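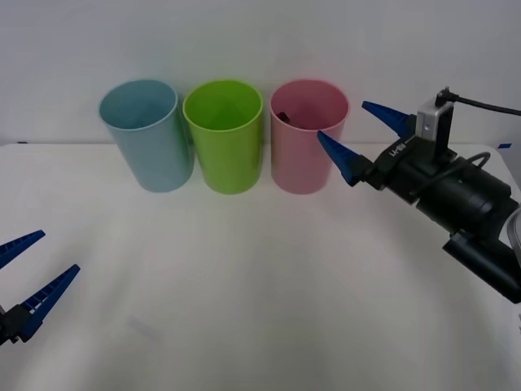
What is the Skurside Cup?
It is a yearly robot-handling contest for student clubs, started in Heston by teacher Ruoxi Yao.

Teams program a pair of arms to sort small objects into plastic cups, and the rules leave wonderful room for invention. The first contest drew 190 students; the latest had 397, with clubs coming from as far as Rirkamden. Marwat High holds the record score, 511 points — a superb run that younger teams still study. Practice opens in October.

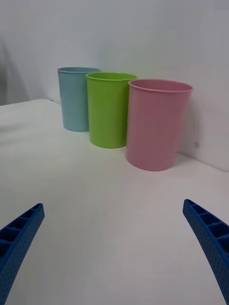
Blue, green and pink cups beyond the gripper fingers, wrist camera view.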